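Section 4. Bringing the Desk-Clearing Station into the Working Day

This section is for the shift lead and for anyone whose desk or bench is on the station's route. It assumes the arm has been mounted and leveled as described in Section 3. Read all of it before the first live run. The changes in 4.3 affect people who will never touch the controls.

4.1 Who does what

The Troltano station takes over the end-of-shift pickup of small items: cables, adapters, tags, packaging scraps. It does not wipe surfaces, empty bins or sort paper. Those jobs stay with the people who had them.

Each site names one station lead and one deputy. At the Guthrie office the lead is Elspeth Cairns and the deputy is Ashton Whitelaw. Only the lead and the deputy may change the pickup list. Anyone on shift may pause or stop the arm.

4.2 Before the first run

1. Switch the station on at the rear panel and wait for the steady green light.

2. Sign in on the tablet with your site code.

3. Select Jaw Check. The fingers close, open fully, and stop. If one finger moves before the other, stop and go to Section 7.

4. Look over the inside faces of both fingers. Brush off lint and adhesive with the dry brush. Do not use solvent.

5. Open Pickup List and confirm the item types for this desk. The list is empty when the station is delivered.

6. Set the Keep Zone by guiding the arm to each corner of the area to be left alone. Press Save at each corner.

7. Run one practice cycle at Slow with the lead standing at the stop button.

8. Enter the result in the station log.

Note: The log holds 2,000 entries. Export it before it fills. When it is full the station will finish the current cycle and refuse the next one.

Caution: Keep hands, sleeves and lanyards out of the reach area whenever the amber light is on. The arm may pause for several seconds while it plans a move. A paused arm is still live.

4.3 What changes for staff

Before the station, most desks were cleared by whoever was last to leave. Staff who did this work should be told in advance that the task is moving and what they will do with the time. Do this before the practice runs, in person if possible. At Guthrie the time went to returns checking, and two people asked to be trained on the station.

Personal belongings are the most frequent cause of complaints. Anything outside the Keep Zone that matches the pickup list will be treated as work material. A phone charger looks the same to the station whether it belongs to the company or to the person at the desk. Ask staff to move their own items into the Keep Zone before they leave, and put the zone where they already keep such things.

The wrist camera records during a cycle. Recordings are kept on the station for 19 days and are for fault finding only. They must not be used to review how tidy a person's desk is. Post this rule at the station where everyone can read it.

4.4 Picking up cables

Cables take more attempts than any other item. In the Etent trial the station logged 1,932 cable pickups, and 196 of them needed a person to step in.

1. Set Item Type to Cable, Loose.

2. Set Approach to Vertical and Speed to Slow.

3. Clear anything standing on top of the cable or leaning against it.

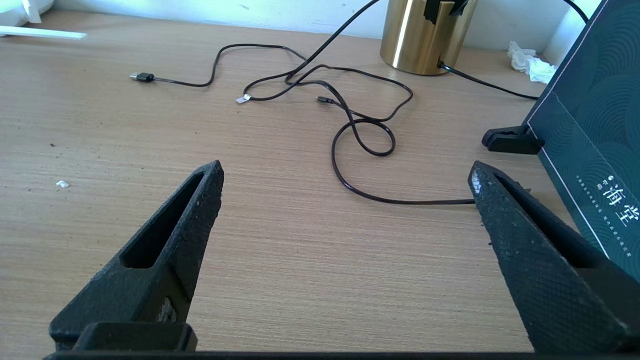 4. Choose a grasp point on a single strand, away from the connectors and clear of any crossing. Tap it on the tablet to confirm.

5. Press Lift. The arm raises the cable a short distance and holds.

6. Check that nothing else has come up with it. If something has, press Lower and choose another point.

7. Press Continue to send the cable to the tray.

Caution: Never pull on a cable that the fingers are holding. Press Release first.

Note: Unplug cables at both ends before a cycle. The station cannot tell a plugged-in cable from a free one until it feels the load — by then a container or stand may already have tipped.

4.5 After three failed attempts

The station stops and shows Needs a Person. Clear the item by hand, press Done, and enter the reason in the log. A handover of this kind is normal and should not be counted against whoever is on shift.

If the same desk produces handovers on most shifts, the lead should review its pickup list and Keep Zone with the person who works there. Send repeated faults to Ruaridh Nisbet at Trununier support with the exported log attached.

Section last revised 11/16/23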